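Chapter 2
Where Does a Town Begin?

I grew up in Gresetville, population 3441, and for years I thought I knew exactly where it stopped. There was a sign, there was a ditch, and past the ditch was Vidness (boo!). Then I took a summer job with a surveyor named Kerttu Harju, and she asked me to show her the ditch on the county map. I couldn't find it! The legal line ran straight through my cousin's kitchen.

So this chapter is about edges: who draws them, who pays for them, and why people go on using the old ones anyway. We'll spend most of our time with Vidness, which had 821 people when the mill opened and 3000 by the time it closed, and we'll keep coming back to the Grostgate road.

Before you read on, sketch your own town from memory. Put in the places you walk to, then draw the edge last. Keep the sketch, you'll want it for Section 2.4.
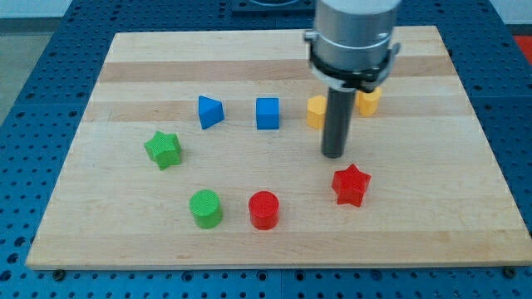

2.1 Lines on Paper, Lines on the Ground

A boundary usually starts out as a sentence in a deed, and some of those sentences are wonderfully vague.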